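Rizk: registro de manipulación de tarjetas con dos brazos
Ficha de datos y notas de uso, mantenidas por Dulce Nava y Kofi Gyamfi en el taller de Vamar

Antes de empezar

Gracias por llegar hasta aquí. Rizk es la colección de grabaciones que vamos reuniendo en Vamar mientras le enseñamos a un robot de dos brazos una parte pequeña y bastante ingrata de nuestro trabajo: sacar tarjetas de plástico de sus cajas, llevarlas a una bandeja y volver a guardarlas. La ficha está escrita para dos clases de lectores, los que quieren entrenar algo con los datos y los compañeros del taller de Clumstead que preguntan (con toda la razón) qué se graba, para qué sirve y en qué les afecta. Como no sabíamos separar bien las dos cosas, las hemos dejado juntas, y pedimos un poco de paciencia a quien solo venga por la parte técnica.

De dónde sale la tarea

Vamar prepara tarjetas y juegos de mesa para clubes y hoteles. El encargo más grande es el de Travevo, que nos manda las tarjetas de sus alojamientos para revisarlas, reponerlas y devolverlas en su caja. Hasta ahora todo eso se ha hecho a mano, en turnos largos, y quien haya pasado una tarde despegando tarjetas brillantes unas de otras sabe cómo se quedan las yemas de los dedos. Dulce lleva la mesa de preparación y fue la primera en pedir que se probara un robot, con una condición que seguimos respetando: que la gente de la mesa decidiera el orden de los pasos y pudiera pararlo todo cuando quisiera, sin tener que dar explicaciones.

Qué contiene la colección

La versión actual reúne 82 episodios. Un episodio es un intento completo de la tarea, con su principio y su final, haya salido bien o mal. Hay tres vistas por episodio: una cámara pequeña en la muñeca de cada brazo y una fija que cubre la zona de trabajo. Con las imágenes van las posiciones de las articulaciones, la apertura de las pinzas y una nota escrita a mano por quien estaba de turno. Las notas son desiguales: hay quien pone "bien" y hay quien deja un párrafo entero, y no hemos querido igualarlas.

Algunas vistas de la tarea:

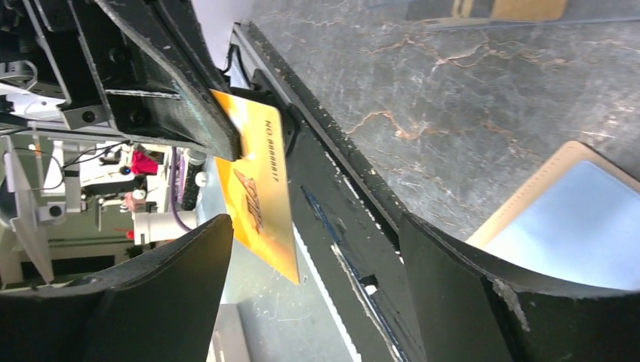
Cámara de muñeca, con una tarjeta amarillo anaranjada en la pinza del otro brazo.
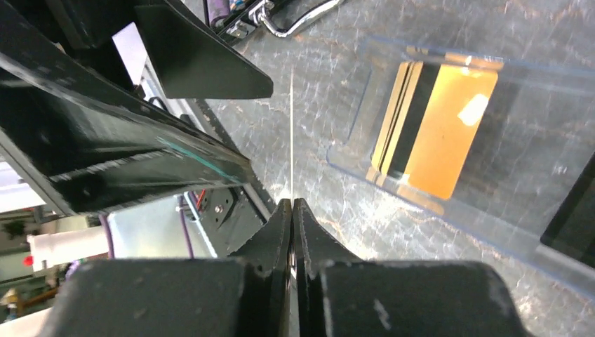

Cámara de muñeca, con un montón de tarjetas en la bandeja de plástico transparente.
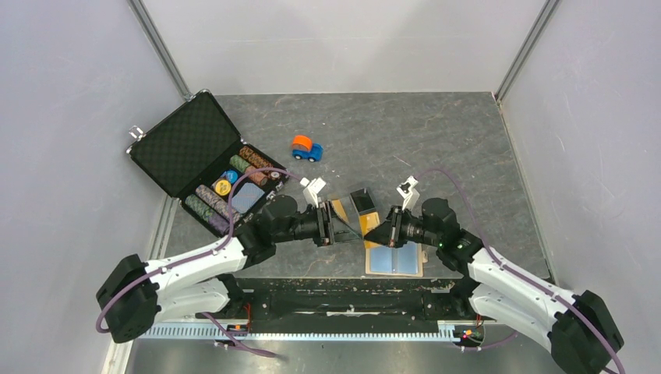

Cámara fija, los dos brazos con la caja transparente.

Cómo se graba

Una persona del taller guía los brazos y otra prepara el material. Las parejas cambian a media mañana, a las 11:00, y esto lo contamos porque se nota en los datos: cada persona tiene su manera de acercarse a una tarjeta, unas entran muy despacio y otras van directas al borde. En el archivo de notas hay un campo llamado "pareja" con una clave que no identifica a nadie y que permite separar los estilos si hace falta. Al principio pensamos en corregir a los que se apartaban de la pauta, pero Kofi propuso dejarlos tal cual y anotar la variación, y se lo agradecemos, entre otras cosas porque la pauta que habíamos escrito era bastante mala.

Los episodios fallidos se conservan. Llevan la etiqueta "fallo" y, cuando la persona quiso añadirla, una frase con lo que pasó. Consideramos fallo que una tarjeta caiga, que salgan dos a la vez, que la caja se cierre mal o que haya que intervenir con la mano. Si solo necesitas demostraciones limpias, filtra por esa etiqueta, aunque te animamos a mirar antes unas cuantas de las otras.

Qué ha cambiado para la gente de la mesa

Kofi lleva muchos años en preparación y al comienzo no quería saber nada de los brazos. Ahora es quien decide cuándo un lote se puede pasar al robot y cuándo se queda en manos humanas, y esa decisión tiene nombre en la hoja de turnos y está pagada como tal, que costó lo suyo. Sus reglas son sencillas. Los lotes de 100 tarjetas iguales son candidatos; los mezclados, los doblados y los que vienen con pegatinas se hacen a mano, y nadie los discute con él.

También ha cambiado el ruido de la sala, y las conversaciones. Antes se charlaba mientras se separaban tarjetas, cada cual con su caja delante, y con el robot en marcha uno tiende a callarse y a mirar. Dulce lo echaba de menos y reservó 40 minutos al final de cada turno para hacer juntos, a mano y con calma, los lotes difíciles. No lo teníamos previsto en el proyecto y no sabemos medirlo, pero se ha quedado.

Hay cosas que no han mejorado. Preparar el material para el robot lleva tiempo, más del que calculamos, y durante una buena temporada la mesa hizo los dos trabajos: el de siempre y el de enseñar. Si piensas montar algo parecido en tu taller, reserva horas para esa etapa y págalas. Nosotros lo arreglamos en marzo y deberíamos haberlo hecho bastante antes.

Límites que conviene conocer

Toda la colección procede de un mismo taller, con un solo tipo de robot y con material muy parecido. Las superficies brillantes dan reflejos que cambian con la hora, y desde las muñecas las propias pinzas tapan a menudo lo que más interesa ver. Recomendamos usar las tres vistas juntas. Los textos impresos en las tarjetas no están transcritos ni comprobados, así que no conviene emplear Rizk para lectura de caracteres.

Tampoco queremos que se use para calcular ritmos de trabajo de personas. Los tiempos de un episodio reflejan a alguien que está aprendiendo a guiar una máquina mientras le hablan desde el otro lado de la mesa, y compararlos con la producción sería injusto. El acuerdo interno del taller lo prohíbe y pedimos lo mismo fuera.

Privacidad y retirada

Las grabaciones no llevan sonido. Cualquier compañero puede pedir que se retiren los episodios que guio, sin plazo y sin motivo, y la siguiente versión saldrá sin ellos. Por eso el total puede bajar de una versión a otra; si necesitas reproducir un resultado, guarda la lista de identificadores que usaste.

Estructura de carpetas

episodios: una carpeta por intento, con las vistas y las posiciones
notas: las notas de turno, en español y tal como se escribieron
etiquetas: resultado, pareja y tipo de lote
cambios: qué entra y qué sale en cada versión

Contacto

Para dudas sobre los archivos, escribe a Dulce Nava. Para preguntas sobre la mesa, los turnos o cómo hablar de esto con tu propia plantilla, pregunta por Kofi Gyamfi en el taller de Clumstead, mejor después de las 15:00, cuando ya ha cerrado los lotes del día.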